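Budgeting a Single-Arm Manipulation Bench: A Worked Procedure

Scope

The procedure covers the purchase of one bench-mounted arm, one gripper, and the table, props and services they need. It assumes the arm will be used for articulated-object tasks (drawers, doors, lids) in a lab or small workshop. It does not cover mobile bases, dual-arm cells or anything running at production speed behind a fence.

All amounts are in Canadian dollars before tax. Amounts from our own build are given where they help. Everything else should come from your own quotes, which will differ.

Step 1. Write the task list before requesting a quote

List each task the bench must support in its first year. For each one record four things: the object, its outside dimensions, the travel of any moving part, and the force needed to move it. A cheap luggage scale hooked over the handle is adequate for the last of these. Pull slowly, read the peak, repeat from the half-open position.

Our list had three object classes. The drawer unit governed nearly every dimension on the bench, and the other two fitted inside the envelope it set.

Do not write "general manipulation" on the list. A vendor will quote the largest arm in the range against it.

Step 2. Convert the list to reach and payload

Reach is measured from the arm's base axis to the tool flange, so gripper length has to be handled separately. Draw the bench in plan at 1:10. Mark the base, the object in its closed position, and the object at full extension. A drawer moves its own handle toward the arm as it opens, which means the awkward pose is often the near one, with the elbow folded and the wrist close to a joint limit. Check both ends.

Payload should include the gripper, its adapter plate, the wrist cable and any wrist camera. Subtract these from the rated figure before comparing arms. If the remainder is less than twice the heaviest object you intend to lift, go up one size.

For pulling tasks, ask the vendor for the permitted side load at the flange. It is seldom on the front page of the data sheet. Taner Coşkun, who did our sizing, asked three suppliers and received a usable number from one of them, Prukport. That decided the shortlist.

Step 3. Choose the gripper by the handle

Parallel grippers are specified by stroke and force. For handles, the governing dimension is usually the clearance between the handle and the face behind it. Measure it with a stack of feeler gauges or drill shanks. The finger has to fit in that gap with allowance for positioning error on both sides.

Options, cheapest first:

Use the supplied fingers and change the handle on the prop.
Print or machine thinner fingers to the same bolt pattern.
Buy a second finger set from the gripper vendor.

We budgeted for the second and spent 16 hours of technician time on it across several revisions. Cost the hours even if the technician is already on salary. They are hours taken from another job.

If the task list includes drawers without an attached handle, allow for a hooked or narrow fingertip as a separate line. A cut-out in the top edge of a drawer front needs a different approach angle from a bar pull, and the two rarely share a fingertip well.
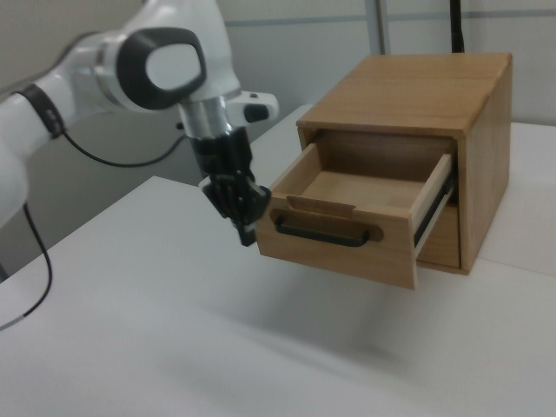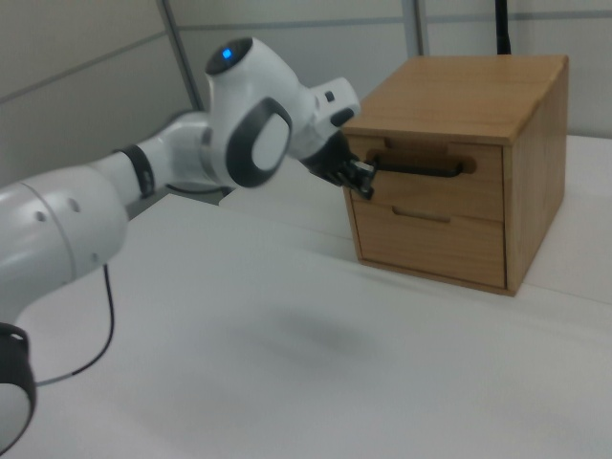

Arm, gripper and wooden cabinet on the white bench.

Step 4. Specify the table

The table is commonly under-budgeted. Requirements, in order of consequence:

Stiffness at the arm mount. Bolt the base to a steel plate, and bolt the plate to the table frame. Do not rely on the top panel alone.
Depth. Allow for the full extension of the longest moving part plus the gripper's approach distance.
Surface. Choose matte. Gloss tops produce highlights that move as the arm moves, and depth cameras handle them poorly. White or mid-grey are both workable.
Seams. If the top is made from more than one panel, keep the joins away from the area where small parts will be picked.
Fixing points. Threaded inserts on a regular grid cost little when the top is being made and a good deal afterwards.

Regula Berchtold drew ours and had the frame welded locally. The frame, delivered, with levelling feet and mounting plate, came to $2,609. An aluminium extrusion kit of the same footprint was quoted higher and needed assembly.

Step 5. Budget the props

Props wear out. Drawer slides loosen, handle screws strip, veneer lifts at the corners. A unit that is opened several hundred times a week is not in domestic service any longer and should be treated as a consumable.

Buy two of each from the same batch and keep the second sealed. Retail lines are revised without notice, and a replacement bought a year later may have a different slide or handle spacing, which invalidates comparison with earlier runs. Record the mass, the handle height and the pull force of each unit on arrival. Mark the unit with the date it entered use.

Fix the prop to the table. A light cabinet will slide before a stiff drawer opens. Screws up through the top are best. Clamps are acceptable if they stay out of the arm's path. Include the fasteners in the budget; ours were bought three times from petty cash before anyone made a line for them.

Step 6. Cables and services

Walk the arm through its full range by hand or at reduced speed and measure the cable needed at the worst pose. Add a service loop. Gripper cables run outside the arm need straps at each link, with enough slack between straps for the joint to turn. Too little slack breaks connectors. Too much catches on the prop.

Allow for:

One spare gripper cable, ordered with the gripper.
Reusable hook-and-loop straps, a full roll.
A dedicated circuit, if your electrician requires one for the controller.
Two network drops at the bench, one for the controller and one for the workstation.
An emergency stop within reach of the operator's normal position, plus a second at the door if the room is shared.

Electrical work was the longest lead item we had under our own control. It should be booked when the arm is ordered, not when it arrives.

Step 7. Software and support

Separate one-time licences from annual ones. Vendors will fold the first year of a subscription into the hardware price, and the second-year invoice then arrives against a project with no line to pay it. Ask in writing for the year-two and year-three price of every item.

We run Plistimano for logging and Gezer for scheduling bench time. Neither was in the original budget. Sevim Türkmen added both in November after the first month of shared use, when bookings were still being kept on a whiteboard.

Support contracts should be read for two terms: where the arm is repaired, and who pays the freight. If it has to be shipped out of the country, add brokerage and the loss of the bench for the duration. Keep the original crate.

Step 8. Assemble the sheet

Use one row per item and the following columns: item, supplier, quoted price, quote expiry, lead time in days, annual cost, owner. Sort by lead time and place orders from the top.

Our lead times ran from same-day for hardware-store items to 47 days for the gripper. The arm itself arrived well ahead of it and sat crated. Had the gripper been ordered first, the bench would have been in use a good two weeks earlier.

Apply contingency per row. Fixed-price catalogue items get none. Fabricated items get ten per cent. Anything involving a trade on site gets twenty. A flat percentage on the total hides which rows are uncertain and tends to be cut by whoever signs it.

Step 9. Acceptance

Hold back part of the payment until the bench has passed a written test. Agree on the test before the order is placed. Ours reads:

Arm reaches every marked pose on the plan with the gripper fitted.
No cable is under tension at any marked pose.
Each drawer is opened to full extension and closed, repeatedly, with no shift of the cabinet on the table.
Emergency stops are tested individually under motion.
Controller logs are exported and readable on the workstation.

Yiğit Ekinci ran the list with the integrator, Jasitov, present. Two items failed on the first pass, both to do with cable tension, and were corrected the same afternoon. Without the written list they would have been raised as warranty claims later.

Notes on used equipment

A used arm can be sound value if the controller is the current generation. Ask for joint hours, the firmware version and the reason for sale. Check that the licence is transferable and get that confirmed by the manufacturer, not by the seller. Budget for a brake inspection and for a new teach pendant cable.

Used grippers are less attractive. Finger guides wear, and the play is difficult to judge from a listing.

The blank costing sheet is kept by Jintana Kaewmanee at the front office and can be requested in spreadsheet form. Columns E and F are locked; ask her for the edit version if your site reports in US dollars.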